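The Costisville bread fair returns to the Jiltthorpe hall this Thursday, with doors opening at 9 a.m. The one-day event brings together home bakers and small bakeries from across the county. Organizers have 111 entries so far, up from last year, and tables will be set up in both rooms.

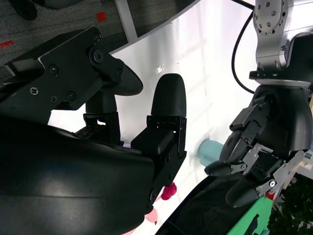 ## Judging and classes

There are 4 classes: white loaf, whole grain, rolls and sweet bread. Loaves must be baked in a home oven and dropped off by 8:30 a.m. in a plain paper bag. Bakers may use any flour, but store-bought mixes are not allowed. Last year's sweet bread class drew 29 loaves and ran past noon, so it will be judged first this time.

Rorkura, the Costisville flour mill, is giving a sack of bread flour to the winner of each class. Petchrat Bakery will run a free class on sourdough starters at 1 p.m. – bring a clean jar with a lid if you want to take some home.
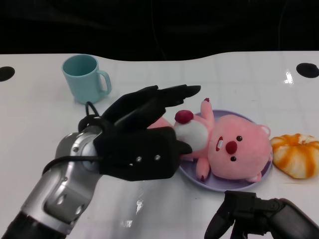 Coffee and soup will be on sale until 3 p.m. The hall seats about 315, and the front lot is reserved for bakers until judging ends. Admission is free. Late entries will be taken at the door if there is room in the class.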